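Blog > Robot stuff > Collecting

We use cookies to remember your settings. OK

The kitchen set is growing! I've been wanting to write about this since May, when Pralitz (our little learning project) got its own corner at Stetton and we could finally stop talking about data and go get some. The plan is simple - a person does a chore with grippers in their hands, everything gets recorded, and the model learns from the recordings. 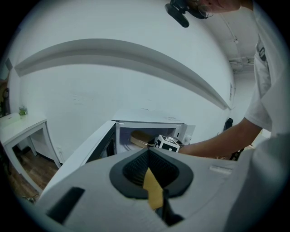 Microwave chores are my favorite so far, because they look so easy and there is so much in them. You have a door to deal with, then a small space where hand, tool and food all want the same spot. With the door swung wide open like this you still have to reach in past the rim, and the marker cube goes in there with you! I like seeing the brown thing inside at a tilt, too. I want tilted, crooked, badly placed stuff in the set, since no real kitchen is tidy.

We did 13 takes before lunch and I threw out 2 where I'd rushed. Slow and boring is good, but not too slow - the Gandum batch was so careful that the model learned to hesitate. Next I want to try cups, then drawers (the sticky one at Alcantara would be perfect). 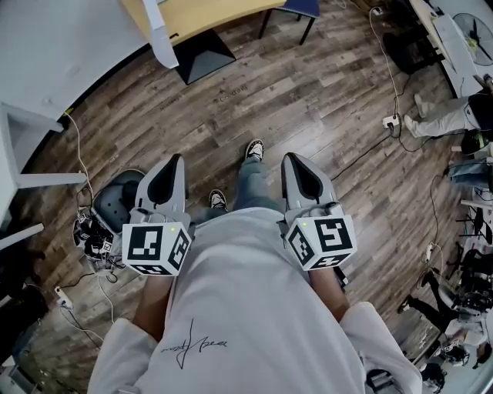
One reader wrote in to say that we should keep the fumbled takes, labeled as fumbles, so the model sees how a person recovers from a bad grab. I love this idea and I'm starting a folder for them tonight.

3 comments | 2 shares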